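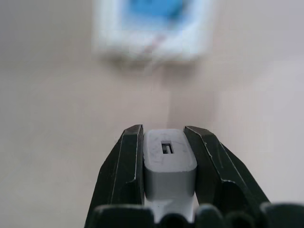
# Where does electricity come from?

*A Mevirton Museum learning page for readers in Years 3 to 6*

Electricity is a kind of energy. We use it to light rooms, keep food cold, cook dinner and charge batteries. It reaches most homes through wires, and it has usually travelled a long way before it gets there.

## Making electricity

A power station is a place where electricity is made. Many power stations work in the same way. Something pushes a large wheel with blades, called a **turbine**, and makes it spin. The turbine is joined to a machine called a **generator**. Inside the generator, magnets and coils of copper wire move past each other, and this makes electricity flow.

Different power stations use different things to push the turbine:

- **Steam.** Water is boiled by burning coal or gas. The steam rushes through the turbine.
- **Falling water.** Water held behind a dam runs down through large pipes. This is called hydro-electricity.
- **Wind.** Moving air turns the long blades of a wind turbine.

Solar panels are different. They have no turbine. When sunlight falls on a solar panel, the material inside it turns some of the light straight into electricity.

## The long trip to your street

Electricity leaves the power station along thick cables held up by tall steel towers. Before it sets out, its **voltage** is raised. Voltage is a measure of how strongly electricity is pushed along a wire. A high voltage helps electricity travel a long distance without too much energy being lost as heat.

The line from the Strachan hydro station to Mevirton is 114 kilometres long. It crosses two rivers and the Kunavwood forest, where workers keep the trees trimmed well back from the cables.

At the edge of town the line comes to a **substation**. Equipment there, called transformers, brings the voltage down. The Mevirton substation supplies almost 2000 homes. Smaller transformers, often fixed to poles, lower the voltage again before the electricity enters a house.

## Inside your home

The wires from the street go first to a meter, which measures how much electricity the household uses. They then go to a switchboard. The switchboard divides the supply into separate paths called **circuits**. One circuit may serve the lights, another the oven, and another the power points.

A circuit must form a complete loop. When you turn a light switch off, you open a gap in the loop and the electricity stops flowing. When you turn it on, the gap closes.

Switchboards also contain safety switches. If something goes wrong, a safety switch can cut the power in less than a second.

## Before the power lines

Mevirton did not always have electricity. Families used kerosene lamps and wood stoves, and kept their food in ice chests. The first electric street lights were switched on one Thursday evening in December. There were 59 of them, and they ran from the railway station to the town hall. The museum holds one of the original lamps in its Onent Gallery.

## Staying safe

Electricity is very useful, but it can cause serious injury. Please remember these rules.

1. Never put fingers or objects into a power point.
2. Keep water away from anything that is plugged in.
3. Do not use a cord that is cracked or frayed. Tell an adult.
4. Fly kites and drones well away from power lines.
5. Never climb a power pole or enter a substation.
6. If you see a fallen power line, stay far back – even if it looks harmless – and ask an adult to call for help.

## Words to know

**Circuit:** a complete loop that electricity can flow around.

**Generator:** a machine that turns movement into electricity.

**Transformer:** equipment that raises or lowers voltage.

**Turbine:** a wheel with blades that is spun by steam, water or wind.

*Text by Skye Cairns, Learning Programs, Mevirton Museum. Teachers may copy this page for classroom use.*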